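Regional loan register moves to a shared catalog
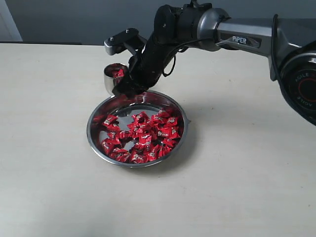

The Requena museum district has finished the first stage of its shared loan register, which covers 7 member museums and replaces the separate card files and spreadsheets used until May. The register now holds 428 object records. Of these, 336 have a complete condition report attached. The remaining records can be searched but are blocked for outgoing loans until a report is filed.

Each record carries the inventory number of the owning museum, the storage location, the insured value and the light exposure limit. Old inventory numbers have been kept as a second field, as several of the Zaltberg collections were renumbered twice and earlier loan papers still cite the first series.

Fulgencio Soler, registrar at the Jundon Museum, has written the rules for transport between members. Textiles and works on paper travel in closed crates only. Couriers are required for any object with an open conservation note. The borrowing museum pays for packing both ways, unless the loan is part of a joint touring exhibition, in which case the cost is split by floor area.

Requests should be entered in the register and no longer sent by e-mail. The form accepts attachments, but floor plans must be scanned at 300 dpi or the wall labels cannot be read. Members still using the Sakico export format should convert date fields before upload; the import tool reads day and month in the wrong order and gives no warning.

Comments on the transport rules can be sent to the district office until the second stage opens.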